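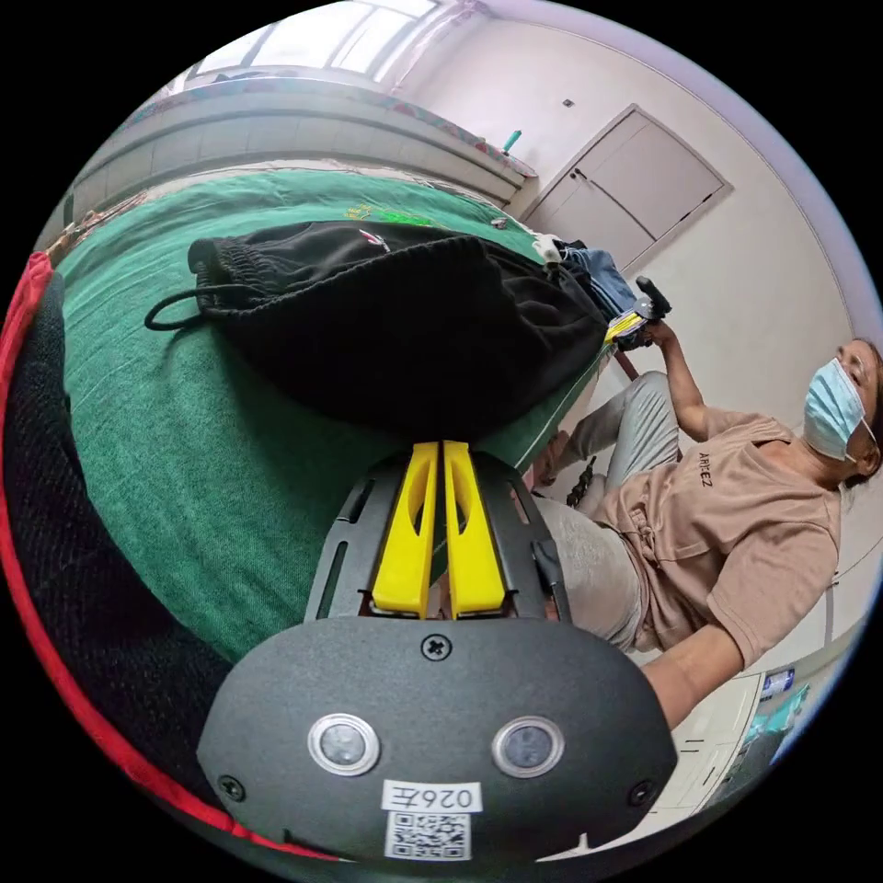

Packing From the Bed: A Test of the Clelano Method With a Soft Drawstring Bag

Shengli Cai and Yiğit Güler
Household Systems, second-year project
Undby College

1. Why we did this

The residence office at Mahawong Hall gives every new student a folded leaflet in September. Most of it deals with keys and trash. The back page is about packing, and it recommends the Clelano method, which has been passed around in student housing for long enough that people repeat it without remembering where they got it. You spread everything out on the bed, you group it, and you feed it into a large soft bag through the neck. The leaflet says this will "cut packing time in half" and that clothes "arrive just as flat." It also says the method was "tried by 1,000 students."

We wrote to the residence office and asked where those students were and what they had been asked to do. The answer was polite and said the leaflet had been inherited from an earlier edition. We then asked for the earlier edition. It has the same sentence in it. So we started the project without believing the number, and we think the reader should know that, because it probably affected how we read our results.

Our question was a small one. If one person packs for a four-night trip home, is it faster to go from bed to soft bag than from bed to suitcase, and what condition are the clothes in at the other end?

2. What we used

The soft bag was an ordinary drawstring sack in black, closed with a cord. It has no frame, no compartments and nothing that helps it stand up. The suitcase was a Plikano, the mid-size hard one, borrowed from Yiğit's sister. We weighed the two empty, and the bag is of course far lighter. The leaflet makes a lot of this. We would point out that a plastic grocery sack is lighter still, and that doesn't make it luggage.

The clothes were our own: jeans, T-shirts, sweaters, underwear, socks, a towel and one collared shirt. The shirt was there to be wrinkled. We left out shoes in the main runs because Shengli's boots take up so much space that they would have decided the whole thing.

All the packing was done on a single bed. This matters more than we expected and gets its own section below.

3. How the runs went

Each run began with the clothes folded and laid out, and the bag or case empty next to them. The clock was started by the person who wasn't packing. It stopped when the cord was pulled tight or both latches were shut. We did four runs with the bag and four with the case, taking turns, and kept a log of every item handled, including the ones that had to come out and go back in. The log has 466 entries.

We would change several things if we did it again. We both knew what answer the leaflet wanted, and we both knew what answer we wanted. We also got faster at everything as the afternoon went on, and although we alternated bag and case to even that out, four runs each is not enough to say it worked. One of the case runs was interrupted by a phone call. We kept the run and took off the length of the call, which is the sort of correction that always seems reasonable to the people making it.

4. Time

The four bag runs came to 1,394 seconds in total. That was quicker than the case, and we are not going to pretend otherwise. It was nowhere near half. The gap was small enough that one bad run would have erased it.

Where the time went is more interesting. Filling the bag is fast at first. Jeans go in at the bottom, sweaters on top of them, and for the first few minutes you feel that the leaflet has a point. Then the opening starts to close up on you. A drawstring mouth gathers as soon as nobody is holding it, and with one hand on the fabric you only have one hand left for the clothes. Yiğit dealt with this by kneeling on the floor and pinning the neck against the side of the mattress with his chest. Shengli rolled the neck down like a sock, which was better, until the bag fell over and the roll came undone.

The case lost its time at the end. Everything was in, and then the lid wouldn't shut, and something had to be moved from the middle to a corner. In the log this shows up as a cluster of repeated entries, nearly all of them socks.

If you stop the clock before closing, the case wins. If you include closing, the bag does. The leaflet doesn't say which it means.

5. The bed

None of the packing advice we read for this project asks what kind of surface you are working on. The assumption seems to be that a bed is a table. It is lower than a table, it gives way under weight, and it usually has something on it.

We tried runs on a bare sheet and on a fuzzy green bedspread. The bedspread was worse for folding and better for the bag. Smooth cotton shirts stayed where we put them, but the pile took hold of anything knitted, and when we slid a sweater toward us the back half arrived later than the front half. The bag, on the other hand, lay still on it. On the bare sheet it slid toward whoever was sitting down, because the mattress sloped that way.

There is also the matter of lint. The short fibers didn't come off on denim in any way we could see, but a black T-shirt picked up enough of them to need brushing. We didn't measure this. Shengli wants it recorded that he thinks it was the dryer. Yiğit wants it recorded that the fibers were green.

Space on a single bed is tight. Lay out four days of clothes in groups, as the method requires, and there is no room left for a full-size bag except on top of one of the groups. In practice the last pile, usually the jeans and whatever was white, got pushed to the far end and was nearly forgotten. In the second bag run it was forgotten completely. We found the jeans after the cord had been tied. That run is included in the total at its original time, with the jeans missing, and a stricter group might have thrown it out. Without it the bag's advantage gets thinner again.

Sitting on the bed while packing is more comfortable and tips everything toward you. Standing hurts your back after the third run. We don't have a recommendation.

6. Wrinkles

After each run we left the luggage closed for one hour, carried it down the stairs and back up, and unpacked it. The collared shirt was then hung up and scored by a third student from our floor who hadn't watched the packing. The scale ran from 0 to 100, with 100 meaning ready to wear.

We now think this scale was a mistake. It looks precise and it isn't. Our scorer gave the same shirt two different marks when we showed it to her twice without telling her, and the difference between those marks was wider than several of the differences we had hoped to report. So we are leaving the individual scores out and saying only what all three of us agreed on. The shirt came out of the case with two sharp creases where it had been folded. It came out of the bag with soft wrinkles all over. "Just as flat" is wrong for both of them. Which one you would rather wear to dinner at your grandmother's is a question of taste, and the creases at least look as if they were done on purpose.

Sweaters and jeans didn't care. For a person who owns no collared shirts, the entire section can be skipped.

7. Getting things out again

The leaflet has nothing on this, so neither did our plan, and we only added it because of the towel. The towel had gone in first. To reach it in the case we lifted the lid and two sweaters. To reach it in the bag we emptied the bag.

There is a way around this, which is to put in first what you need last. It takes some thought before you start, and the thinking isn't counted in anybody's packing time, ours included. If we counted it, we suspect the bag would lose its lead altogether. We can't show that with what we have.

The bag did have one clear win. Empty, it goes into a drawer. The Plikano spent the whole project in the hallway, and both of us walked into it.

8. What we would accept and what we wouldn't

We accept that a drawstring bag is a little quicker to fill and close for a short trip, for two people, on one bed, on one afternoon. We accept that laying everything out first is a good idea. It was useful with the suitcase too, so it isn't evidence for the bag.

We don't accept half the time. We don't accept flat. We would like the sentence with the 1,000 students removed from the leaflet until the residence office can say something about them, and we have sent a copy of this report with that request.

9. For the next group

Time the unpacking. Use more than two packers, and try to find some who haven't read the leaflet. Put shoes back in, since people travel with shoes. Decide before the first run what happens if an item gets left on the bed, and write it down, so you aren't deciding it afterward with the jeans in your hand.

The log and the times for all eight runs are in the course folder. The phone call is marked. The suitcase has been returned.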